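How to Clean and Re-flatten a Rubber Bench Mat
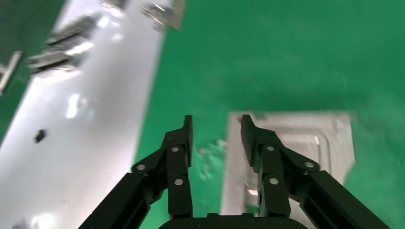 Green work surface with a flat metal tray to the right.

A bench mat that has picked up grease, flux or adhesive will mark clean parts and stop small ones from lying flat. The procedure below suits plain rubber and vinyl mats up to 8 mm thick. It does not cover mats with a fabric backing.

You will need

Washing-up liquid
A plastic scraper
Two lint-free cloths
Fine abrasive paper, 400 grit
A straight edge longer than the mat is wide
Flat boards and weights

Cleaning

1. Disconnect any earth lead and lift the mat off the bench. Brush both faces, then wipe down the bench itself. Grit trapped underneath shows through as raised spots.

2. Mix a capful of washing-up liquid into a bowl of warm water. Wipe the top face in one direction and leave it wet for five minutes.

3. Push the scraper under any dried glue at a low angle. Do not use a metal blade. For residue that stays put, use Stornlow mat cleaner on a cloth - test it on a corner first, as vinyl can turn dull.

4. Rinse twice with clean water. Soap film is the usual cause of a slippery mat.

5. Rub burn marks lightly with the abrasive paper, used wet. Stop when the raised edge has gone. The discolouration will remain.

Flattening

Lay the mat face down on a flat floor at room temperature. Cover it with boards and spread the weights evenly, with extra at the corners. Leave for 16 hours. Check with the straight edge, and repeat if any corner still lifts.

Mats stored rolled through the winter may need a second day. Ours came out of the Tapia store in February and took 49 hours in total.

Refitting

Dry both faces fully before the mat goes back. Reconnect the earth lead, where fitted, and test it before use.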